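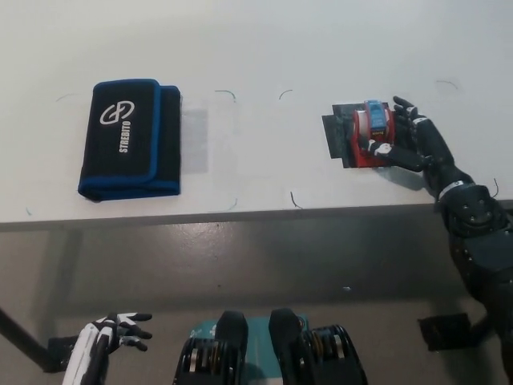 Tralholm workshop members build a two-handed robot

September 15, 2024 – After nearly 200 evenings of work, members of the Tralholm shared workshop have their robot, Elell, practicing at a tabletop with everyday things like a tape dispenser!

“We started in May with one arm and a lot of hope,” said Olga Pinheiro, who leads the build with Hadi Saliba. “Now we argue about fingers – and I love it.”

The wiring notes are free to anyone who asks at the front desk.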